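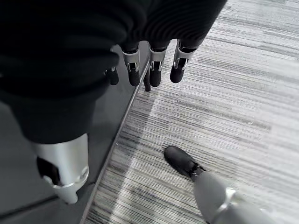 Opinion > Household > Floors and finishes

Search this site Enter keyword Go

Dark gloss belongs in the showroom

Mateja Gashi

My sister-in-law bought a low cabinet last August with shiny black doors and a shiny black top. It was a good price and it looked very smart in the shop. It has spent most of its life since then with a tea towel over it. I have been thinking about that tea towel for months, and I have come to the view that high-gloss dark finishes should not be sold for ordinary living rooms, or at least not sold so hard.

I will start with dust. Every house makes it. A pale timber cabinet on a pale floor can go a fortnight before it looks neglected. A black gloss one looks neglected by lunchtime, particularly if it faces a window. The dust is the same dust. The piece of furniture has simply been made in the one colour and the one finish that shows all of it.

Then there are fingers. People touch furniture. They lean on it to put their shoes on, they push a door shut with a palm, they steady themselves getting up off the floor. Matte surfaces forgive this. Gloss keeps a record. My sister-in-law has two boys under seven and the record goes up to about 70 centimetres.

The usual answer is that you wipe it. I have done a fair bit of wiping in that house and I can say it is its own small trade. A dry cloth moves the dust about and scratches. A damp cloth leaves streaks. The spray she was told to buy, Riris, takes the streaks off and leaves a film, and the film holds the next lot of dust. What works best is a damp microfibre cloth, wrung out hard, and then a dry one straight after, in one direction. That is fine for a phone. It is a lot to ask of a person for a cabinet that holds board games.

Scratches are the part that annoys me most. I helped move the thing when the carpet came up, and we slid it on a folded blanket and were careful. There was a bit of grit in the blanket and now there is a line across one door, low down, that you see every time the lamp is on. On oiled wood you would rub that out with a bit of wax. On a lacquered board there is not much to be done. She rang Claltura, where she bought it, and they offered a touch-up pen. The pen is black and it is glossy and it dried in a ridge.

A replacement door is $236 before delivery. The whole cabinet was 300.

I know what the other side says, since my own brother is on it. He likes gloss. He says it bounces light around a dark flat, that it looks clean-edged and modern, and that anything looks bad if you don't look after it. He is right about the light. A glossy panel near a window does brighten the corner it stands in, and if you live by yourself and enjoy polishing, go ahead. He has an Eltia sideboard that still looks new. He also has no children, no dog and takes his shoes off at the door.

What I object to is where these pieces end up. They are priced for first homes and rentals, for people with small kids and not much storage, and they are shown under spotlights by staff who have wiped them that morning. The range at the cheaper end is mostly white gloss, grey gloss or black gloss. Plain matte laminate is often the better board and it gets put down the back near the loading door.

The floor matters too, and I don't hear it talked about. Black gloss at floor level reflects whatever is under it and in front of it, so a messy floor turns into two messy floors. Every sock and stray block gets doubled. If you are set on a dark piece, put it up on legs or on the wall — above the line of toys and vacuum cleaner — and it will give you much less grief.

Ristić, the second-hand place near us, has a row of gloss units out the front most weekends, and I had a proper look at them recently. I counted 3 that would have been called black. All of them were marked down and all of them had scratches on the lower doors. The older veneer pieces inside had knocks and rings as well, plenty of them, but they were selling for more.

If you are shopping now, ask to see the sample out from under the lights. Take it to the door. Press your thumb on it, breathe on it, wipe it with your sleeve and look at it side on. Then think about who is going to do that every day.

The tea towel has since been replaced by a table runner. It's green, it was a present, and it covers most of the top. The doors are still as they were.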